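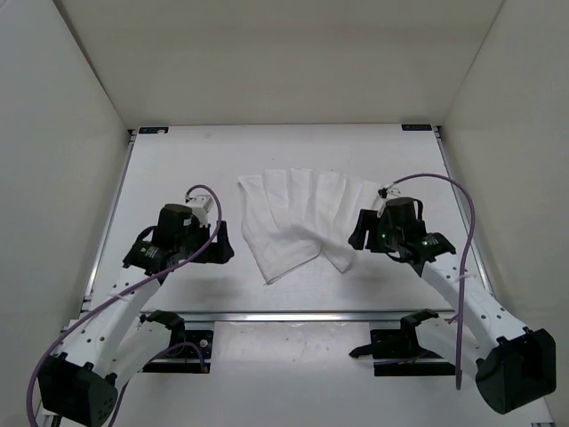
Vurkonari two-arm bench, near side, with a single cloth between the grippers.

Vurkonari Two-Arm Bench for Flat Textiles

Product group: Bench cells
Supplied by: Ekpo
Configured to order

The Vurkonari bench is a tabletop cell for handling single pieces of thin fabric, such as napkins, hand towels, pillowcases and liners. Two arms stand on base plates at the near side of the table and work toward the middle. The table is enclosed on three sides and open at the front, where the operator loads and unloads.

It is sold as a development and low-volume cell. Buyers who need a continuous laundry feeder should look at the Tikell line, which is priced and installed on a different basis.

What the base price covers

Two arms with base plates and fixing hardware
Two parallel grippers, one pair of standard fingers each
Wrist camera on each arm
White table with metal edge rails
Back and side panels, matte
Controller, emergency stop and 5 m supply cable
Funow motion software, single-seat license for 12 months

What it does not cover

Host computer
Light curtain or front guard
Overhead lighting
Fixed overview camera and its mount
Task programming
Freight, unloading and removal of packaging

The items in the second list are the usual cause of a purchase order having to be raised twice. Please budget for all six, even if some will come from existing stock. A host computer already on site has to be checked against the Funow requirements sheet before the order is placed.

Power and connection

Rated load, both arms moving: 800 W
Supply: single phase, one grounded outlet
Circuit: 10 A minimum, not shared with heating or pressing equipment
Compressed air: not required

The controller can stand under the table or on a shelf to either side. Arm cables are run outside the links and held with cable ties. A bend at the elbow that is too tight will shorten the life of the cable, so leave slack when a tie is replaced. The ties supplied are a standard size and can be bought locally.

Space

Plan the floor area from the layout drawing that comes with the quotation and not from the table dimensions. The elbows travel outside the line of the base plates during wide reaches, and the operator needs standing room in front of them. A wall behind the back panel is acceptable. A walkway directly in front of the bench is not, unless the front is guarded.

The table must be level and must not be on casters during operation. Buyers who want to move the bench between rooms should ask for the locking frame, which is quoted separately and adds to the lead time.

Fabric range

Thin woven cotton and cotton blends are the reference material. Open hems and doubled edges are handled with the standard fingers. Terry cloth can be handled but will usually need a wider finger opening and a slower approach. Knits that curl at the edge, coated fabrics and anything with metal hardware are outside the standard range and are quoted after a sample trial.

White fabric on a white table is a low-contrast case. Ekpo supplies the white top as standard because most trial customers handle colored goods. For white goods, the gray top is the better purchase – it costs the same when specified with the order, and considerably more as a retrofit. If the white top is kept, allow for lighting from one side so that folds and seams throw a shadow. 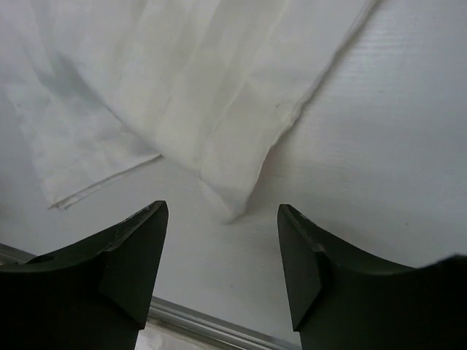

Page last changed: February. Finger options and spares revised.

Fingers

Standard fingers are dark coated blocks with a pointed tip and a beveled inner face. The pointed shape is intended for getting under a hem or a folded corner that lies close to the table. In the wrist view, both tips are open below the lowest corner of the cloth, with the stitched hem of the left flap ending near the left tip.

The coating is a wear item. Pale scuffs along the rim near the tip, as on the pair in this view, are cosmetic and do not call for replacement. Replace the pair when a burr can be felt with a fingertip or when thin fabric starts to snag. Fingers are sold in matched pairs only. Do not fit one new and one worn finger to the same gripper.

Three versions are available:

Standard. Pointed tip, coated. Included.
Soft tip. Same body with a replaceable pad. For delicate weaves. Pads are consumables.
Wide. Blunt tip, larger contact face. For terry and quilted goods.

A change of version requires the gripper opening to be set again in Funow. The procedure is in the software manual and needs no special tools.

Running costs

Buyers usually ask for one figure per year. We do not publish one, as it depends on hours run and on fabric. The lines to put in the budget are:

Funow license renewal, due after the first 12 months
Finger pairs, two per arm per year for single-shift use
Soft-tip pads, if fitted, in packs of 10
Cable set, one held in stock
Annual inspection, on site or by return of the arms

The license renewal is often missed in grant-funded purchases, where the equipment line and the software line close at different times. Additional license years can be bought with the bench on the same invoice. They cannot be added at the original price later.

Stocking one complete spare arm is worth considering if the bench will run every working shift. Left and right arms are the same part and differ only in how they are mounted, so a single spare covers both sides.

Lead time and acceptance

Standard benches ship 10 weeks from receipt of order. The locking frame and non-standard fingers extend this, and the order confirmation will state the new date. Installation takes one day if the outlet, the host computer and the floor area are ready on arrival. A second visit is charged if they are not.

Acceptance is carried out with the customer's own fabric. Send 12 pieces of each item, washed once and unpressed, with the order. The test covers reach, gripper repeatability, camera function and emergency stop. Folding or flattening performance is not part of acceptance unless task programming has been purchased and a target agreed in writing.

Requesting a quotation

State the following in the request:

Fabric type, largest and smallest piece
Table top color
Finger version
Intended hours per day
Guarding already on site, if any
Number of license years
Delivery floor and door width

Quotations name Ekpo as seller and are itemized, with freight as a separate line. Academic buyers should say so in the first message, as the discount cannot be applied to a quotation already issued.

Related pages: Tikell feeder line – Funow requirements sheet – Finger and pad spares – Locking frame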